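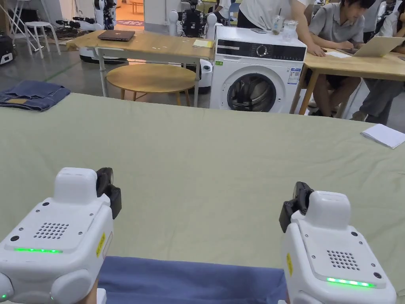 According to Encarnación Benítez, the table is the right height for folding large cloths and jeans, and she would order the same one again.

Ledik Work Table
By the Edari product office, 5th June

The Ledik is a light wooden table with white metal legs, supplied for laundry and utility rooms. It may be placed beside a front-loading washing machine. A round wooden stool, stored beneath the top, is sold separately. Price: $198. Delivery within 7 working days.

Last updated: 5th June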